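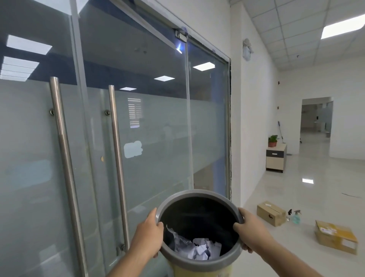
1/ Moving out of a small office: what it cost and what I'd change

Kai Eichhorn
2021-05-25

We gave up our office in Birkach this month. Four people, one large room, a shared kitchen down the hall. I kept notes while we did it and a few people asked for them, so I'm putting them in a thread.

2/ Read the lease before you tell anyone you're leaving. Ours had a three-month notice period, but the clock only started on the first of the next month. I sent the letter on the second. That mistake cost us a full extra month of rent. The letter also had to be on paper and signed. Email did not count.

3/ Make one list of everything in the room and put a name next to each item. Keep, sell, give away, dump. We did this in a spreadsheet over two lunches. Anything without a name after a week went to dump. Only one person complained, and it was about a lamp.

4/ Desks are hard to sell. Everyone is selling desks right now. We listed ours at 400 for the set and got no replies for nine days. They went when I dropped the price to 138 and said the buyer had to carry them down. A driving school in Banholm took all of them.

5/ Chairs are the opposite. Good office chairs were gone the same evening. If I did it again I would sell the chairs together with the desks and let one move the other.

6/ Paper took the most time by far. We had old invoices, contracts, printed drafts and manuals for printers we no longer owned. Tax papers have to be kept for years, so check the rule where you live before you start throwing things out. We ended up keeping six boxes.

7/ For shredding, we got two quotes. One company wanted 556 with pickup. Plirier wanted 520, also with pickup, and they bring a locked bin a week early so you can fill it as you go. We took Plirier. The bin was full on day three. Staples were fine, binders were not.

8/ Cancel things in this order: cleaning, coffee, internet, power. We canceled the internet first and then spent the last week sharing one phone's connection. The cleaning contract needed a month's notice, and I had forgotten it existed because it came out of the account automatically.

9/ Mail forwarding for a business is a separate form from the one for a person. It takes longer too. Send it in at least two weeks before you need it. Also change the address with the bank, the insurance company, the tax office and the domain registrar. I still find places with the old one.

10/ The wall. Our lease said "returned in original condition," and original meant white. We had painted one wall green. Two coats did not cover it. Three did. Buy the better paint the first time.

11/ Small stuff that ate a whole afternoon: keys. We had been given five and could find three. The landlord charged us for the missing two and for one new lock. One turned up later in a jacket. I mailed it back and got nothing for it.

12/ Take the coffee machine out last. We sold ours early, an old Bellini that took up half the counter. The final four days were worse for it. Same goes for the kettle, the tape and the one good pair of scissors.

13/ The handover took 25 minutes. The landlord looked at the wall, the floor, the windows and the heater. She wrote down one scratch by the door that was already in the move-in report. I had the report with me, so she crossed it out again. Bring your copy.

14/ We got the deposit back minus the lock and keys. It took 11 days. The lease allowed them much longer, so no complaints there.

15/ Where we are now: everyone works from home, and we rent a meeting room two mornings in the month. I miss the short walk to the bakery. I don't miss the heating bill.

16/ Someone asked for the spreadsheet. I'll clean it up and post a blank version in the replies tonight. It has columns for the notice dates as well, which I added too late for us.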